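Unit 8: Faults in Hand-Held Gripper Collection
Course notes, Prernham Program in Applied Robotics
Prepared by Roel Geerts

8.1 Background

The Pundenow task set consists of household tidying demonstrations recorded with hand-held grippers in occupied homes. In November, a review of 2,811 recordings found that a number of them could not be used for training. The recorded finger opening no longer agreed with the finger opening visible in the video. The review traced the fault to strain on the cable at the point where it enters the gripper housing.

The fault is difficult to detect during work. The operator feels normal resistance at the handle and the fingers close as expected. Only the logged value is wrong, and it may recover without notice when the cable shifts.

8.2 Work Area

Tidying on a bed places particular demands on cable routing. Soft bedding gives way under objects, and the operator must lean forward to reach a tray. Students should study the position of the cables relative to nearby fabric before reading Section 8.3.

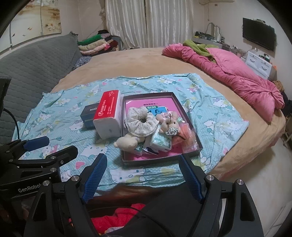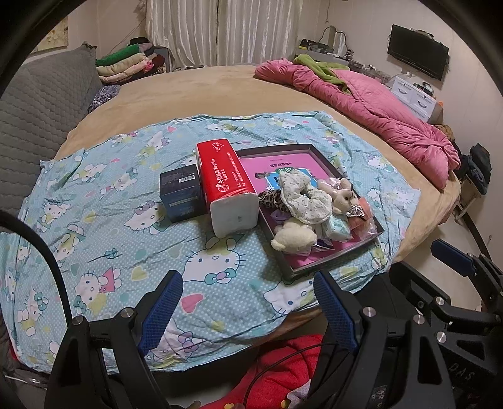
Figure 8.2. Bed tidying task with hand-held gripper, tray and small items. A thin black cable and red fabric are visible near the gripper in both views.

8.3 Hazards

A cable that passes over or beside loose cloth can catch when the operator steps back. The first consequence is a damaged connector. The second is a trip or a fall, and it takes priority over any recording in progress.

8.4 Required Procedure

Stop recording and lower the gripper before handling a caught cable.
Open and close the fingers fully 2 times and compare the log with the video.
If the values disagree, mark the session as suspect back to the last good check.
Enter the fault on the Hoekstra form before the gripper is used again.

Reading for the next session: Nukik manual, chapter 13, on connector inspection.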